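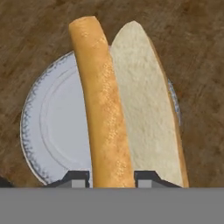
**Zamer: simulated kitchen demonstrations**
Progress report 2 to the Enlow Fund
Prepared by Bontu Worku, April 9, 2021

**Status**

Collection is on schedule and review is behind. We have recorded 912 demonstrations since the start of the grant, and 106 of those are waiting for a second reviewer. The target of 200 accepted demonstrations per task has been met for two tasks, bread to plate and sausage to pan. The other tasks are still short of it. We are not asking for a change to the budget. We are asking for one change to the order of the work, described under "Request" below.

**What was done in this period**

The last report ended with the kitchen running but only one person able to record in it. Erick Lukumay has since rebuilt the recording station so that any of the three operators can log in, pick a task from the list, and start. The layout of the food and cookware is drawn fresh for each attempt. The operator drives the arm with the hand controller and presses the pedal to close a recording. If the attempt goes wrong, the operator marks it as failed and it is kept in a separate folder. We used to delete these. Shirin Ghaffari asked that we stop doing so, as the learning group wants failed attempts for training the success detector.

Esmaeil Nazari joined as an operator and took over the cutting tasks. He is slower than the other two and his recordings are cleaner. Fewer of his attempts have been sent back at review, and Shirin has started using them as the reference set when she checks whether a change to the simulator has broken anything.

The written task instructions were also redone. The old ones described the motion ("lower the gripper over the item and close"). The new ones describe only the end state, and the operator chooses how to get there. This has given us more variety in approach direction, mostly on the long items. Operators now pick up baguettes from either end and from the middle. Under the old instructions almost every pickup was from the middle.

**Quality review**

Each recording is watched once by someone other than the operator. The reviewer answers the same short form every time: was the right item moved, did it end up in the right place, was anything else disturbed, and is there a long pause. A recording with a problem on any line goes to a second reviewer. The backlog is at this second step, and it is there for a simple reason – only Shirin and Shahram Bakhtiari are cleared to do it, and Shahram was on the rendering work for much of the period.

Most of the recordings sent to second review were sent for pauses. The controller drops its connection for a moment and the arm holds still. The demonstration is otherwise usable. Erick has written a script that finds these stretches and trims them, and Shahram is checking its output by hand before we trust it. If it holds up, a large part of the backlog should clear without anyone watching the recordings again.

The rest are harder. Some are real disagreements about whether a task was finished. A slice of bread that leans on the rim of a plate is "on the plate" to one reviewer and not to another. We have now written down a rule for this: the item counts as on the plate if it stays there after the gripper has let go and backed away. Recordings accepted before the rule are being checked against it. 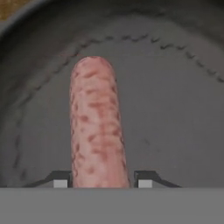 Labeling the moment of grasp has taken more time than we planned. The learning group needs to know, for each recording, when the gripper first has hold of the item, and we had expected reviewers to mark this by eye from the wrist camera. That has not worked well. In the sausage task, a narrow dark gap can be seen between each finger and the side of the sausage, and the meat does not look squeezed at all, so a reviewer has little to go on from one still. The two pale pads on the fingers are easy to see, but their position alone doesn't settle whether there is contact. We have switched to taking the grasp time from the simulator's own contact record, and reviewers now only confirm that the item moves with the gripper afterward. The contact record was already being saved, so no demonstrations had to be collected again.

The by-eye labels have been kept in a separate file. They will be of use later, when the same labeling has to be done on real recordings that have no contact record to fall back on.

**Rendering and assets**

Shahram finished the second pass on the food models. The bread and sausages now have uneven surfaces and more natural color. He also added a set of tableware and pans and several table surfaces. The aim is to keep the learned policy from depending on one particular background. We do not yet know if the current range is wide enough. The first test of this will use table surfaces that have been held out of training, and it is planned for the next period.

Two problems with the models are still open:

- Long items sometimes settle at odd angles when the layout is drawn, most often when two of them are placed on one plate. The layouts are physically stable and operators can work with them, but they come up more often than they would in a real kitchen. Shahram is adjusting the placement step.
- The meat models are rigid. They do not bend or give under the fingers. A policy trained on them may close the gripper harder than it should on real food. Soft models are possible in the simulator but slow it down too much for live control by an operator. For now we limit the closing force in the controller and note this as a known gap.

**Computing**

Recordings are stored on the Rukberg server and copied every night to the machine in the Baxter building. One nightly copy failed without an alert and we lost a day before anyone saw it. Nothing was missing from the main server. Erick has since added an email on failure, and a weekly check that opens a handful of files from the copy and plays them through. Storage is sufficient for the rest of the grant at the present image size. If the learning group asks for a higher resolution we would need to come back to you about it.

**First training result**

Shirin trained a small policy on the bread-to-plate recordings as a check that the files are complete and in a usable form. It was not meant as a result to publish. The policy reaches for the correct item most of the time. It is weak at release: it tends to let go too early, before the item is over the middle of the plate. Looking back through the demonstrations, we found that the operators also vary a lot at this point, and some of them let go while the arm is still moving. The instructions have been updated to ask for a full stop before release. We will compare recordings from before and after the change before deciding if the older ones need to be replaced.

The same check on the sausage task has not been run. It will follow once the new grasp labels have been merged.

**Plan to September**

1. Clear the second-review backlog, using the trimming script where it applies.
2. Train a third person to do second review. Bontu Worku will be the first trained, followed by Esmaeil.
3. Bring the remaining tasks up to 200 accepted demonstrations each, starting with the cutting tasks.
4. Run the held-out table surface test.
5. Deliver the first full release of the data, with the failed attempts in their own folder and a written description of every field.

**Risks**

The main risk is operator time. Esmaeil is shared with another group and his hours may be reduced in the summer. The cutting tasks depend on him more than we would like, and Erick has started practicing them so that there is a second person. The hand controller is the other weak point. We have one spare, and the model is no longer sold. Erick is testing a replacement, but the feel is different, and we would prefer to finish a task on the same controller it was started on.

**Request**

The grant plan has the pouring tasks starting next. We ask to move them behind the cutting tasks. Pouring needs a liquid model that is not ready, and starting it now would leave the operators waiting. The total number of tasks and the delivery date would stay the same. A reply by email to Bontu is enough, and until we have it the operators will keep to the tasks already open.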